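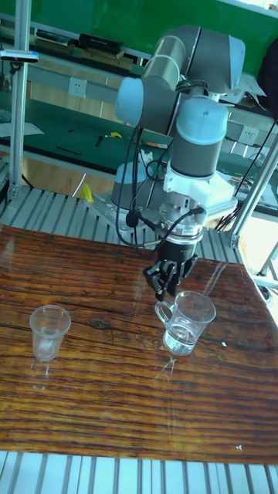

Drinking more water, fifteen weeks in

2023-05-08

My doctor told me in January that I should drink more water. She said it the way doctors say it, while typing, and I nodded and went home and had coffee. Then in the last week of the month I had a kidney stone. I won't describe it. I was on the bathroom floor at four in the morning and my neighbor Dwayne Bellamy drove me to the hospital in his slippers.

The urologist gave me a number to hit each day and a sheet of foods to cut back on. Spinach, almonds and beets were on it. I don't care about beets, but I had been eating almonds at my desk every afternoon for years and thought of them as the healthy choice. She said the water mattered more than the almonds and that most people go back to their old habits once the pain is far enough behind them. I decided to write down what I drank every day.

The first thing I found was that I drank almost nothing before noon. Two cups of coffee and whatever was left in the glass by the bed. By dinner I would notice how far behind I was and try to make it all up, and then I was up half the night. It took me a couple of weeks to accept that the morning was the only part that needed fixing. Now I drink one full glass before the coffee goes on, and another while it brews. If I do that, the rest of the day more or less takes care of itself. If I skip it I never catch up.

I tried an app for a while. It buzzed every hour and had a plant that wilted if you ignored it. I ignored it. The plant died on a Thursday and I deleted the app in the parking lot at work. A paper notebook has been better. I make a mark for each glass and add them up on Sunday. The total for everything up to yesterday comes to less than the urologist wanted, but only because of February, when I was still figuring it out.

I also bought a big bottle with the hours of the day printed down the side. It was too heavy to carry when full and hard to wash, and it's in the garage now. What I use is an ordinary drinking glass. I filled it from a measuring cup once so I'd know what it holds, and then put the measuring cup away. At work I keep a mug just for water. Kátia Cavalcanti, who sits across from me, asked why I'd started walking to the kitchen so much, and when I told her she said her father had stones three times and squeezed lemon into everything after that. I asked the urologist about lemon at my follow-up and she said it can help some people, and that it was fine for me. So I do lemon at lunch. I don't like it in the morning.

Our tap water tastes of chlorine in spring. If you fill a pitcher and leave it in the fridge overnight most of the taste goes. I looked at filters and the one I liked was $289 installed, which seemed like a lot for something a pitcher does.

As for how I feel, people ask if my skin is better or if I have more energy. My skin is the same. I have fewer headaches in the late afternoon, although I also cut down from four coffees to 2, so I can't say which one did it. I've gotten to know where every restroom is between my house and my sister's. It's a drive of nearly 3 hours and I used to do it without a stop.

The follow-up scan was clear apart from one small spot on the left side that they want to look at again in August. She didn't seem worried about it. She told me to keep doing what I'm doing and to be careful when it gets hot, especially if I'm out mowing. I've put a second pitcher in the fridge for that.

Dwayne has been told that I owe him a pair of slippers. He says he's a size eleven.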